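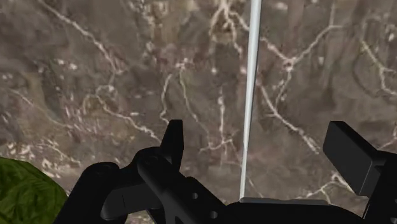
Mareike Janssen
Housing and Development Reporter

October 2026

The Hitum city council is being asked to give up 50 percent of the property tax on the old Sinaga office building so that a developer can turn it into apartments. The developer, Grarnia, says the numbers don't work without the help. It has not shown the public the numbers.

The plan goes to a second reading next month. On paper it sounds good. The Sinaga building has been mostly dark since its last big tenant moved out, the bus lines stop at the front door, and rents downtown have gone up faster than paychecks. Grarnia would gut the upper floors, cut a light well through the middle and rent out apartments, with 40 of them set aside for households on lower incomes.

That set-aside is what the council keeps talking about. Less has been said about how long it lasts. Under the draft agreement, the income limits stay in place only as long as the tax break does. When the abatement runs out, Grarnia can rent all of the apartments at whatever the market will pay. The draft also lets the company ask for the limits to be lifted early if operating costs climb past a figure that is left blank in the version posted on the city website.

Herman Nugroho, the city's development director, said the blank would be filled in before the final vote. Asked who would fill it in, he said staff were "in conversation with the applicant."

The case for the subsidy rests on a feasibility study by Stikus, a consulting firm that Grarnia hired and paid. The summary runs to three pages. It says the project "would not proceed in the absence of public participation" and gives a single line for construction costs, with no breakdown. The full study is being withheld as a trade secret. Council members may read it in the clerk's office but can't make copies. Two of them have done so, according to the sign-in sheet.

Melaniia Didenko, who represents the ward, isn't one of them. She said she trusted staff to check the math and that the bigger risk was doing nothing. "I have people calling me who are sleeping on their sister's couch," she said. "They are not asking me for a spreadsheet."

Fair enough, but the people on the couch may not qualify. The income ceiling in the draft is set against the median for the whole metro area, suburbs included, and the suburbs earn a good deal more than downtown does. A renter making a typical Hitum wage would be well under the ceiling and could still find the "affordable" rent out of reach. Nugroho agreed that the metro figure was higher and said it was the standard the city had always used. 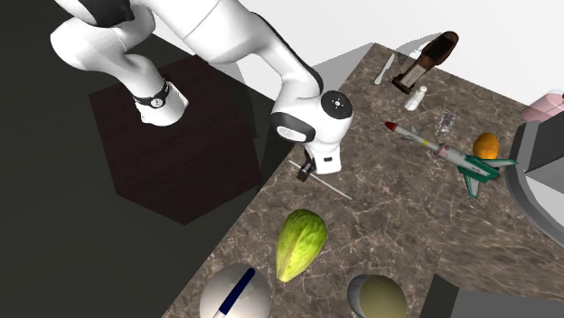 Grarnia's promise that the lower-rent apartments will be built to the same standard as the rest is also softer than it sounds. The draft says finishes will be "comparable," and leaves it to the company to decide what that means. At the first reading, most of the questions from the dais were about kitchens. Members heard at length about marble-patterned countertops, brown with light veining like the one seen here, and whether every unit would get one. The company said yes. Countertops are a small part of what a renter lives with, though, and there wasn't one question about soundproofing, elevators or which apartments would have windows facing the light well instead of the street. The floor plans filed with the application put most of the set-aside units on the light well side.

Sugeng Wijaya, project manager for Grarnia, said the layout was driven by plumbing and could still change. He would not commit to spreading the units evenly through the building. "We're at concept stage," he said. The same plans are stamped "for approval." 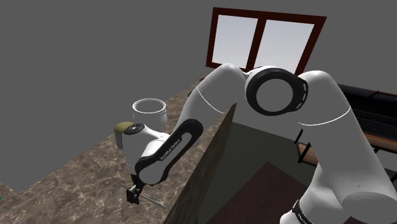
What the schools would lose

Property tax pays for more than city hall. The school district takes its share of the same bill, and it has no vote on the abatement. Herman Nair, the district's business manager, said he learned of the proposal from the council agenda in May and has asked twice for an estimate of the lost revenue. He has received a letter thanking him for his interest.

Nugroho's answer is that an empty building pays very little anyway, so there isn't much to lose. That holds only if the building would stay empty, and the sole evidence for it is the Stikus study.

The second reading is open to public comment, with speakers limited to three minutes each. The full study will remain in the clerk's office during business hours, for council members only.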